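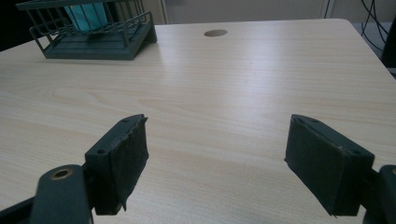 We lost most of an afternoon to a piece of foam, and I've been asked (twice, by Despina) to write it up for the newsletter so the other stations don't do the same. The short version: on station 5 the left gripper kept reporting "closed" when there was still air between it and the cup, and then the cup would go over. We blamed the width sensor, then the cable, then Senad's firmware update, for which I've apologized. Then I finally looked at the pads. The left one has frayed edges and its lower corner is peeling away from the jaw, and the right one has a torn lip along the bottom and looks pretty squashed. Nothing fancy, just worn foam! When a pad lifts like that, the finger gets loaded through a flap of fluff before the flat part touches anything, and our contact threshold is low enough to call that a grasp.

Out of 200 cup-to-basket runs in that batch, 53 were logged as good closes and shouldn't have been. I went through them all with a large coffee and a bad attitude. They're tagged "pad" in Lesell now, so please filter them out before you train anything on that folder. If you already pulled the December set, pull it again. The bad ones start at run 1358 and they're scattered, so don't just chop off the end.

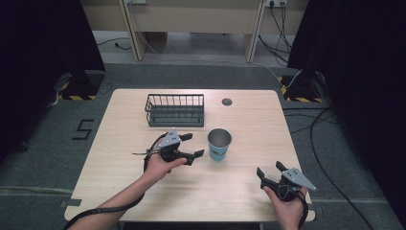 *Station 5 with both grippers over the table, basket at the back, cup in the middle.*

A few of you asked whether this was a safety thing. Sort of? A tipped paper cup doesn't hurt anybody, but the same pads are on the Rarkach arm, and that one trusts the "closed" flag enough to lift and swing. Despina has locked it to slow mode until every pad in the building has been looked at, and I'm with her on that. If you need it at full speed for the Dundovness demo, talk to her and bring snacks.

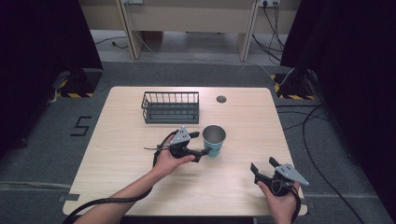
The other half of the fault was all mine, I'm afraid. I'd set the check script to sample the contact signal the moment the fingers started to close, so it was making up its mind far too early. It's easy to see how that goes wrong when you come in the way we do, left fingertips right up close to the side of the cup while the right gripper is still spread open and waiting. One stray brush of foam at that point and the script was happy. Senad has moved the check to after the fingers stop, and added an 11 percent drop in opening width as a second condition. So far it's behaving.

New pads are on order from Softić. Until they show up, please pinch the corners of yours before you start a session, and if one lifts under your thumbnail, swap it from the drawer and write the gripper side on the sheet. Left and right, please, spelled out! I spent far too long working out whether "L" meant left or Lesell.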